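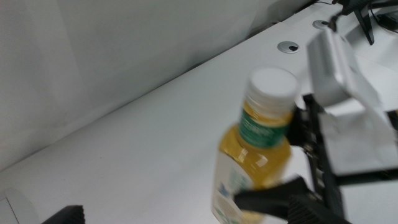
Unit 2: Chip value in payout tournaments

Read before Tuesday. Bring a calculator. The Mondal worksheet replaces the problem set in the old course packet.

## Terms

- **Stack**: the chips a player holds at the moment of calculation.
- **Equity**: the expected share of the prize pool, in percent.
- **Chip chop**: each remaining player takes the lowest remaining prize, and the rest is divided in proportion to chips.
- **Independent chip model (ICM)**: equity computed from estimated finishing probabilities.

In a cash game a chip has a fixed price. In a tournament with several paid places it does not, and the last chip a player wins is worth less than the first.

## The model

The probability of finishing first equals the player's stack divided by all chips in play. For second place, assume each opponent in turn has won, remove that stack from the total, and repeat the division. Weight each result by the opponent's chance of winning and add. Lower places follow the same way. 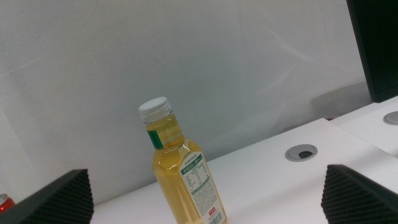
**Does the model account for skill or seat position?**

Neither one enters the calculation. Stacks and prizes are the only inputs, so a player about to post the big blind gets the same figure as one on the button.

## Worked case

Three players remain at the Marnthorpe table. Prizes are 50, 30 and 20 percent of the pool.

| Player | Stack | 1st | 2nd | 3rd | ICM equity | Chip chop |
|---|---|---|---|---|---|---|
| Vallejo | 5000 | .500 | .339 | .161 | 38.39 | 40.00 |
| Swanson | 3000 | .300 | .375 | .325 | 32.75 | 32.00 |
| Rutherford | 2000 | .200 | .286 | .514 | 28.86 | 28.00 |

The chip chop favors the largest stack. Both columns add to 100. Check this every time; most marking errors last term came from a missed term in the second-place sum.

## Calling all in

Vallejo moves all in and Swanson folds. Rutherford must decide for 2000 chips. Ignore blinds and antes.

1. Fold: equity stays at 28.86.
2. Call and lose: third place, 20.00.
3. Call and win: stacks become 3000, 3000 and 4000, and Rutherford's equity is 35.43.

Setting the call equal to the fold:

 p(35.43) + (1 - p)(20.00) = 28.86
 p = .574

In chips alone the break-even point is .500. The difference is called the risk premium, 7.4 percentage points in this case. 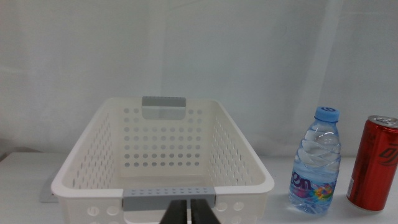

*White basket with perforated walls and gray handles.*

## Exercises

1. Recompute the table with prizes of 60, 30 and 10 percent.
2. Find the break-even probability for Swanson if Vallejo moves all in and Rutherford folds.
3. State whether a winner-take-all event has a risk premium under this model. Show the algebra.

Round equities to two decimals and probabilities to three. Hand in work to S. Sriwong.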